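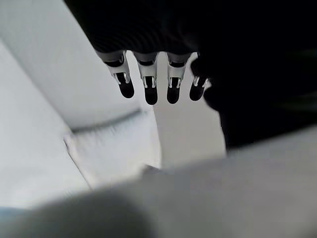

I should say at the outset that I was fond of our old Ikamano grippers, so the Sivetov hands had a bit of a hill to climb with me. The Ikamano is a plain parallel jaw, two flat fingers that open and shut, and for boxes, bottles and the handles of things I still think it's hard to beat. But we spend most of our time these days on soft household jobs (clothes left on chairs, cushions, blankets, the odd tea towel), and a pair of flat jaws and a rumpled jumper are not natural friends. So when the chance came up to put a pair of Sivetovs on the robot for 30 days, I said yes before I'd properly read the paperwork.

They cost £880 each, against £1,034 for the Ikamano, and I kept going back to check I had those the right way round. I did. You get a whole row of jointed fingers for less than the price of a pair of jaws, though you do have to buy the cable set and the mounting ring separately, and by the time both were in the basket the difference had more or less gone. I do wish they'd just put it all in one box and charge for it.

Fitting took me most of an afternoon, a good part of which was spent hunting for the right driver bit, so I can't blame Sivetov for that. The ring goes on first, then the hand, then the wiring, and the instructions are clear enough until you reach the page about cable slack, where they become rather poetic. Leave more than you think. I left what looked sensible and the wrist ran out of lead on its first big turn. The loops look untidy now, and I've made my peace with them!

What won me over is the way the fingers meet fabric. The rounded black pads at the tips are smooth, and I was worried about that, having got used to the grippy rubber on the Ikamano. On a cushion it's a blessing. You can bring the hand down a little too far and the tips slide and settle where the old jaws would dig in and shove the whole cushion along the seat. With clothing you lower the fingers into the folds, close gently and let the cloth gather between them, and you can be a good thumb's width off your mark and still come up with something. The Ikamano wanted a nice standing ridge of fabric to pinch, and if there wasn't one you had to poke about until you'd made one.
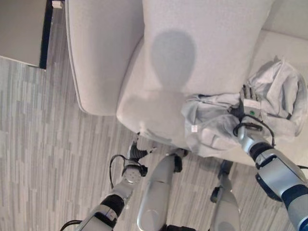
Right hand closing on the clothes-on-the-chair job, left hand keeping out of the way.

Armchairs have been our main testing ground, as you'll gather. They're harder than tables in nearly every respect: the seat gives when you press on it, the arms are just where your elbow would like to be, and pale cloth on pale upholstery is miserable for the cameras. I had real trouble with that last one. The wrist camera sees beautifully until the hand gets close, and then it's mostly looking at its own fingers and a great blur of upholstery. I've taken to planning the approach from the head view and using the wrist one only for the last little bit, and that has helped no end. A Sivetov hand is a good deal bulkier than a pair of jaws, so do think about where your camera sits before you bolt everything down.

We use cookies to remember your preferences and to see which pages people read. Accept all | Manage settings

On the control side, we run everything through a Lultell box, and it recognised the hands once I'd updated it. The grip force setting comes in coarse steps and I'd have liked a couple more at the soft end. Olszewski, the shop we bought the mounts from, sent over a settings file that smooths the closing speed, and I'd ask for it when you order. The fingers went from snapping shut to something much more like a hand picking up washing.

Now for the grumbles. Seams and labels can work their way into the finger joints, and getting a thread out from between those metal side plates is a job for tweezers and good light. The hands are also slower to open than the Ikamano, which you notice when you're doing the same pick over and over and your tea is going cold. And I found thin, flat things very awkward indeed. A folded napkin on a hard table defeated me so often that I put the old jaws back on for it.

So I'm keeping one of each, if I can persuade whoever holds the budget: the Sivetov on the right for anything soft, and an Ikamano on the left for edges and hard objects. I'd give the hand four stars, and I'd happily find the other half star if they sorted out that cable page.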